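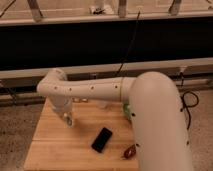
Tetteh Akpalu on glue, humidity and table tops

Tetteh Akpalu has been making solid timber tops at the Kwofie workshop long enough to distrust any board delivered in June. Moisture content is the first thing he raises, before I have asked a question.

"People want to talk about finish," he says. "Finish is the last day of the job. The board has already decided what it will do by then."

His method is conservative. Stock is stacked on battens for 4 weeks, then metered at both ends and in the middle. Anything with a spread of more than 2 per cent goes back on the stack. He edge-joints by machine, takes one pass with a hand plane, and glues up in pairs before joining the pairs.

"If you glue the whole top at once you are chasing eight joints with wet glue on your hands. In pairs you check each one with a straight edge and go home."

He does not alternate the growth rings as a rule. On a well-fixed top, he argues, the choice of face matters more than the cupping, and a single shallow curve is easier to hold down than a series of ripples. 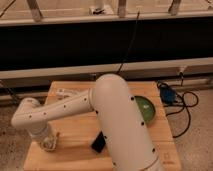
Pale planks in a square top, with the grain running faintly through.

Fixings are where he sees most failures. A wide top moves across the grain with the seasons, and a screw driven straight through a rail does not allow for it. Akpalu uses slotted plates, with the slots set across the grain and the centre fixing left tight.

"I had a top back from Griver with a split 73 millimetres long. Good timber, good joints. Somebody had added four screws to stop it rattling."

For workbenches he accepts an oil finish and expects it to be renewed. For dining tables he prefers a hard wax, cut back with 800 grit between coats. He seals the underside to the same number of coats as the top, a step he says is the one most often skipped on cheaper work.

I ask whether he would use a veneered board for a large square top.

"For some jobs, yes. It stays flat. But you can't plane it in twenty years' time, and I do get asked to."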